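## Week 8: Gathering demonstrations

The desktop teardown is my favorite task in the Stillow set! Cables, latches, slots, all packed into one case, and every try teaches the policy something new. 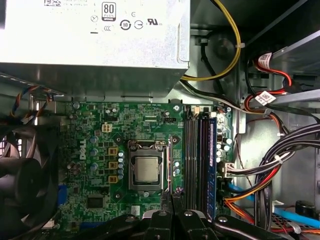 *Wrist view over the motherboard, memory slots to the right of the processor.*

Reto Pichler's rule for good demos: move slowly, and keep the messy tries (label them, please!). Our set has 748 episodes so far; the goal is 2000.
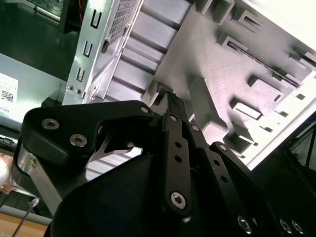
Vary your approach angle too. For lab, each pair records 8 episodes and tags every grasp attempt.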